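About Akine

Akine makes and fits wooden work surfaces, benches and cabinet fronts for offices, schools and small workshops. The company was set up by Meirion Wynne and Efa Edwards, who had both worked in joinery and wanted to take on fitting as well as manufacture. It now operates from one site in Prorndale, with a machining hall, an assembly room and a finishing room under the same roof.

What we make

The standard range is called Skandix. It covers fixed desks, freestanding benches and storage units with hinged or sliding fronts. Tops are supplied in widths up to 1503 mm as a single piece. Wider runs are made from two or more tops joined on site with concealed bolts, and the joint is placed over a leg frame wherever the room allows it.

Grain direction is set at the drawing stage. On most Skandix desks the grain runs the length of the top. Customers who need a matched run across several desks should say so before the order is confirmed, as boards for matched runs are selected together and cannot be added to later.

Outside the standard range we make one-off pieces to a customer's drawing. Jurgita Ozoliņš checks all incoming drawings and returns them with comments on material thickness, fixings and access to the building. Pieces that will not pass through a standard doorway are delivered in parts.

Power and cables at the desk

A large share of the questions we receive concern electrical equipment on and around a finished top. Akine does not carry out fixed wiring. We do cut cable openings, fit trays and supply desks with a clear zone at the rear for a power strip. The rear zone is 61 mm deep on the narrow desk and 1000 mm long, measured from the left end unless the drawing states otherwise.

A strip can be placed on the surface or fixed below it. Strips on the surface are easier to reach and to unplug, and many customers keep them there. Leave enough slack in each cable for it to curve without pulling on the plug, and keep the run clear of door hinges and sliding panels. 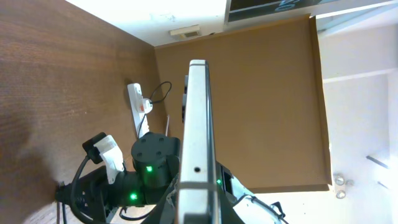
Strips fixed below the top should be held with screws no longer than the thickness stated on the delivery note, less 5 mm. Adhesive pads are not recommended on oiled surfaces. Where a panel or cabinet stands directly on the top, we can notch its lower edge so that a cable passes beneath it. The notch is cut before finishing and the exposed edge is sealed.

Finish and care

Tops leave the finishing room with either hardwax oil or a matt lacquer. Oiled tops can be repaired locally with fine abrasive and a fresh coat. Lacquered tops resist marking better but have to be refinished as a whole. Both should be wiped with a damp cloth and dried along the grain. Uneven light across a surface tends to exaggerate differences in sheen, so please inspect new tops under the normal lighting of the room before reporting a finishing fault.

Hinges and sliding gear are supplied by Kováčik and are covered by a separate parts list, packed with each cabinet.

People

Meirion Wynne is responsible for production and timber purchasing. Efa Edwards runs fitting and site surveys. Marthinus Tshabalala manages the finishing room and keeps the finish records, which allow us to match an existing top from its job number. Wyn Wynne handles quotations and delivery dates.

The fitting team works in pairs. A survey is carried out before any fixed installation, and the surveyor records wall condition, floor level and the position of existing sockets. Moving a socket is a matter for the customer's own electrician and should be finished before our fitting date.

Ordering and lead times

Standard Skandix desks are made in batches. Lead time for a batch item is given in the quotation and runs from the date the drawing is signed. The workshop closes for two weeks in August for machine maintenance, and orders signed during that period are entered when it reopens.

Replacement fronts, legs and cable trays can be ordered singly. Quote the job number printed under the top, at the rear left corner. Desks made before 6/1/22 use the earlier leg fixing with 58 mm hole spacing, and an adapter plate is available for these on request.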